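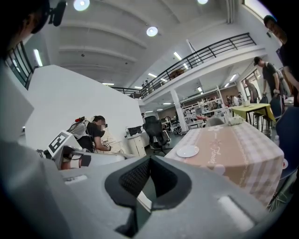 Tostico Automation Club | Visits

Open day at Rendard, March 6, 2020

I had expected robots behind yellow fencing. Rendard offered a pink checked tablecloth with "Home" written across it, and people with grippers in their hands and headsets strapped on, hard at work on jobs I put off all weekend.

Lucienne Tessier showed us round. The idea is that a person does the chore with the gripper, the gripper records it, and a robot learns from the recording. One man in a black T-shirt had a headset over his face and a frame on his back like a school rucksack, and was bent over a white desk with the concentration of a watchmaker. King-fai asked whether he minded. Apparently you get used to the weight after about 3 days.

They had 492 recordings of plate handling by the end of February. I have handled plates for 52 years and no one has kept a single one.

Baptiste Bouvier let us have a go afterwards. I dropped a cup twice. Vlasta managed it first time and mentioned it again on the train.

Coffee was upstairs and better than at Grolari. Names for the next visit to Maxence, please.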